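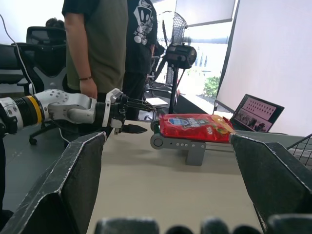
4 February 2018. Plollo two-arm kit, on loan from Fonddale. Bench review, second session.

Task today: red snack bag laid across the grey fixture, one arm either side. Crinkled glossy packaging is what Garcia asked for, as their own line is mostly film bags.

Settings: grip force 15 per cent, arm speed 70 per cent of the supplier default. Wrist camera on, overhead off.

Notes

Finger pads: the black covering is wrinkled and the edges are frayed white. Ask Fonddale whether pads are a consumable, and the price per pair. The quote lists 2 spare sets with no part number.

Wrist view: the fingers take up a lot of the picture. The far gripper and the bag are both still visible between them, good enough for lining up. The window behind the bench is very bright. Try a blind before blaming the exposure control.

Manual: section on paired moves is thin. The Gillance kit we had in December covered this properly, with worked values.

To do: run 100 picks at fixed settings and log every drop. Same again with a matt bag. Get the warranty terms in writing. No recommendation until the pick log is complete.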